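Hard water spots on everything, softener or not?

mapleside16
We moved to Darkosholm in May and the water is very hard. White film on glasses, crust on the faucet. A plumber quoted $3,602 for a Menero softener, installed. Is that normal?

tubfiddler
High. I paid a lot less for a Satti two years ago and put it in myself. It took an afternoon and 3 trips to the store.

Orrin_K
Depends on the plumbing. If he has to run a new drain line, the price isn't crazy. Ask for it itemized.

lowtide
I'd skip the softener. Vinegar in the rinse compartment and a wipe of the faucet at night. I've done that for 16 years.

tubfiddler
Vinegar does nothing for the water heater. It can also be hard on the rubber seals in a dishwasher.

lowtide
Mine are fine.

mapleside16
The heater is what worries me. Plastic cups come out cloudy too, not only glass.

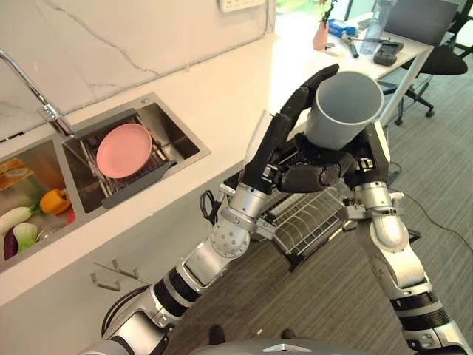 I tried citric acid on a couple of them and the film came off, but it's back after a few washes. Has anyone used the Keta cartridges?

Orrin_K
Keta is for drinking water. It won't help the heater. Get a second quote.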